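Notes from the Clindholm Paper Converting Open Day

Clindholm opened its Hatville converting plant to trade visitors in October. The tour covered the slitting hall, the core store and the electrical shop, in that order, and took most of the morning. Ear protection was issued at the gate.

The slitting hall runs three winders. The largest takes parent reels 294 cm wide and cuts them to customer widths with shear knives. Trim is drawn off by suction to a baler in the next bay. Edge dust was low at the two machines we stood beside. The third was down for a knife change, which gave a good view of the slitter shaft.

One operator station on the table follows this layout: selector at the left, two green buttons, red at the right end.

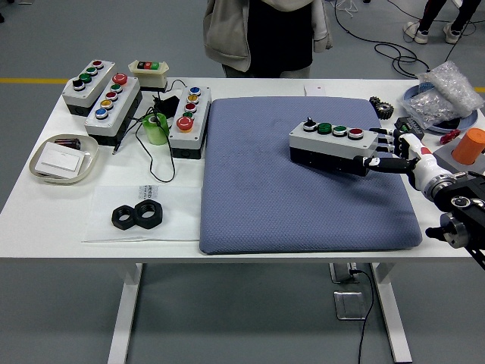 Vol. 30, p. 89

The core store holds spiral-wound cores from D'Amico, kept upright on pallets and conditioned before use. Cores out of moisture range are held back, as they shrink on the shaft and slip under tension. The plant logs every rejected core by pallet. We were shown the log but could not copy it.

Waste handling has moved to Cutside, a separate building across the yard. Baled trim is weighed there and sold on by grade. Colored stock is kept apart from white.
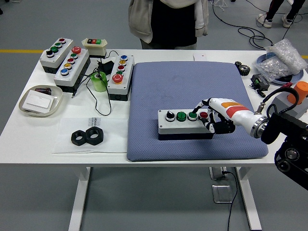
Access and Parking

The visitor lot has 100 spaces and was full by 9 a.m. The Cutside entrance is closed to cars. Lunch was sandwiches in the canteen.

Comments (3)

reelhand: Did they say what knife overlap they run on the light grades?

Author: They did not. The guide deferred that to the sales office.

m_tissue: Same tour in the afternoon. The third winder was back up by then and noticeably louder than the others.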